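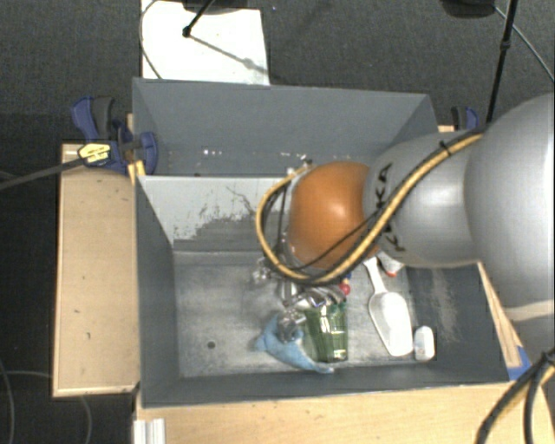

Switching from paper towels to cloth — how do you keep the clean and dirty ones apart in a tiny kitchen?

We gave up paper towels in January and I love it way more than I expected to! The cloths soak up more, they feel nicer in the hand, and the cabinet under the sink finally has room for a bucket. What I haven't worked out is the traffic. Clean cloths live in a drawer, damp ones pile up on the faucet, and the really bad ones (bacon pan, cat bowl) end up on the floor by the washer until somebody steps on one. I'm leaning toward a gray open-topped bin like the one in the photo, with a rear compartment and a front compartment, and the light blue cloths like that one would be counter-only. So clean in the back, used in the front? Or is it asking for trouble to have both in the same bin, even with a divider between them? Our whole apartment is 484 square feet and the kitchen is basically a hallway with a stove in it, so a second hamper is out. I also have a washing problem. They come out of the machine smelling fine and then stink the second they get wet again. I use Prillar powder, a normal scoop, warm cycle, plus softener in the rinse. Any help with either thing is welcome, and I'd love to hear what kind of cloth you all like best!

Posted by marigoldmitts, Sun 3 August

Elfriede Ammann

Oh, welcome to the club! I have been doing this since my kids were in diapers and you would have to pry my cloths out of my hands.

Your smell first. Stop using the softener. It leaves a coating on the fibers, the coating holds on to grease, and then the cloth stops absorbing and starts smelling. Leave it out for a month and you'll feel the difference when you wipe up a spill. To get the old buildup out, soak everything in the hottest tap water you have with a good handful of washing soda, overnight if you can, then run them through a hot cycle with no detergent at all. The soak water may turn a truly disgusting gray. I find it very satisfying.

After that, wash hot. Warm is fine for shirts, but kitchen cloths need more. I once checked my tap with a candy thermometer and it was only 118 degrees at the laundry sink, so now I use the sanitize setting on the washer, which heats its own water. If your machine doesn't have one, dry them on high or hang them in full sun. And don't stuff the drum!

Now the bin. I would not put clean and used cloths in the same one. A divider stops them from touching but it does nothing about damp, and an open top means a wet cloth tossed from across the kitchen lands wherever it lands. (Mine would land in the clean side every time.) What I'd do is use both halves for dirty ones. Rear for the ordinary counter and table cloths, front for the greasy ones, so you're reaching past nothing when your hands are a mess. Keep the clean ones in the drawer where they are now. You said the drawer works, so let it work.

The most important part is that nothing goes in wet. Wring it, hang it over the edge of the sink or the oven handle, and drop it in the bin when it's dry. I have a little rail from Wemik on the inside of the cabinet door and it holds 3 cloths, enough for a normal day.

As for favorites, I'm a huge fan of plain cotton huck towels, the kind they use in hospitals. They start out stiff and get better every year. Old flannel sheets are wonderful too, cut into squares and zigzagged around the edge. If you are anywhere near Clemitz, the church sale there sells linens by the bag.

tobin_r

just get microfiber. cheap, dries fast. throw them out when they get gross

pantry_lark

Seconding Elfriede on the softener, that was my whole problem too. I'd add that a normal scoop of powder is probably too much for a small load of cloths. I cut mine in half and they rinse so much better.

One small disagreement — I do keep clean and used in one divided bin and it has been fine for us. But ours sits in the laundry closet, everything is bone dry before it goes in, and I do a load every other day. If you're a once-a-week washer I wouldn't try it.

Color coding is a great idea, by the way! Light blue for counters, and then pick something dark for floors and pans so nobody in the house has to think about it. We went with brown for the awful jobs. I bought a big pack of Valdovinos bar mops for those and they've held up to everything, including a can of paint. If you go for microfiber like tobin says, wash it separately from the cotton or it comes out covered in lint, and skip the high heat on those.

And keep a few paper towels somewhere for the cat. I still have a roll on top of the fridge and I refuse to feel bad about it.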